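Home > Community news > Food and drink
Print this page | E-mail to a friend

Toast mornings return to Godport for the autumn

The toast mornings are back at the old reading room in Godport, and if last winter is anything to go by you will want to come early and bring an appetite. They start again in October and run from 7 until the last loaf is gone, with a warm welcome for anyone passing on the way to work, school or the Killden bus.

It is a simple enough idea – good bread, a toaster and a table to sit at – but people have taken it to their hearts, and 2,557 slices were handed over last season, up from 2,443 the year before. The bread comes from the Drestness bakery up the hill, which has promised its crusty white loaf again as well as a seeded one for those who kept asking (and there were plenty of you!).

Slices are cut thick, so do be patient if yours needs a second go down. Butter and marmalade are on the side, and there will be a jar of Nuchit hazelnut spread for the children, or for grown-ups who get to it first. Everything is free, though a few coins in the tin by the door are always welcome and go towards the heating.

There are seats for 20, and on dry mornings the benches outside are put out too. Spare plates and jam jars with lids can be left in the porch at any time of day.
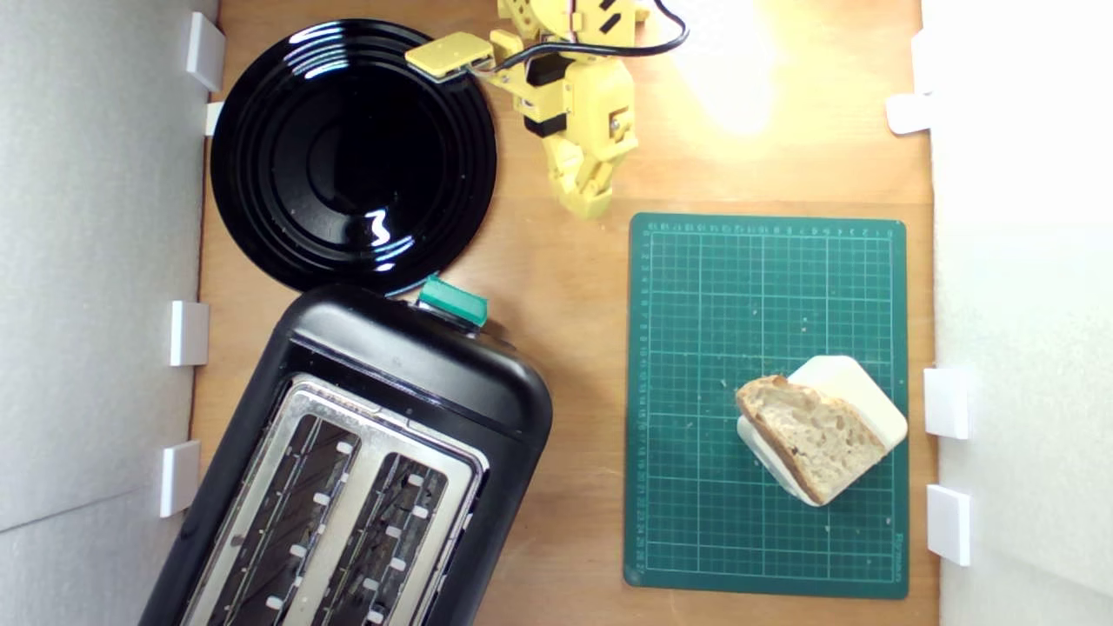
Crusty bread, a black plate and the two-slot toaster.

Contact us | Copyright Godport Community News | Back to top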